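About Faltville Music School

Where we are and what we do

We teach music to anyone who wants to learn it, from four-year-olds who mostly want to hit things to grown-ups who gave up the clarinet at school and have missed it ever since. The school is on the upper floor of the old Preken building, up the wide stairs (there's an elevator too, round the back by the bike racks). We have 200 students right now and 16 teachers, and on a busy afternoon you can hear most of them from the parking lot!

How it started

Iveta Jelínek gave violin lessons in her front room in Plonddale for years, until the waiting list got so long that she asked Thaddäus Grabner to take the cello students off her hands. He said yes, and then he brought his piano. That piano is still with us, in Room 2, and it still has a sticky low F that beginners learn to play around.

How lessons work

Every student gets one lesson a week with their own teacher, and from the second term on they can join a group. We think playing with other people is the best part of music, so we start it early — long before anyone feels ready. The junior strings know three tunes and play them with huge conviction. The Kragh Street Band, our adult wind group, takes anybody who can get through a scale of G, and Nazanin Abbasi writes out easier parts for the ones who can't yet.

We don't push exams. Students who want them get plenty of help, and the others spend that time on pieces they like. Film music is big this year, and so are sea songs, thanks to Snædís Ingvarsson and her singers.

Instruments and the library

You don't need to own an instrument to begin. We lend violins, cellos, flutes and quarter-size guitars for the first year, and the sheet music library has 1,170 titles, all free to borrow. Please bring back the duets as pairs! 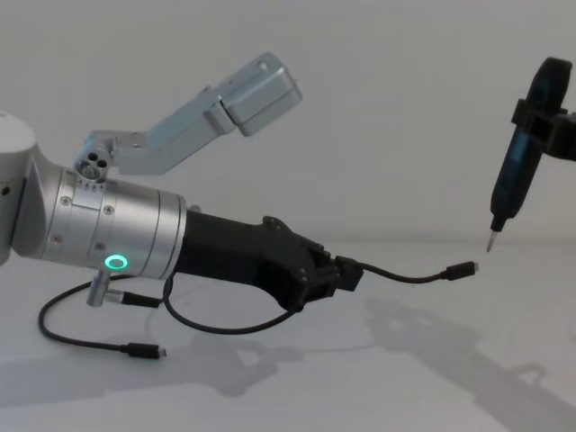

Primo Rizzi: I came for six guitar lessons, as a birthday present from my sister, and I'm now in my third year. My teacher let me start with the one song I wanted to play, even though it was much too hard, and we took it apart bar by bar until I could do it. I still play it too fast.

Coming to see us

New students can start at the beginning of any term, and the next big intake is in April. Trial lessons are free and last half an hour. Come up the stairs, follow the noise and ask at the desk for Iveta.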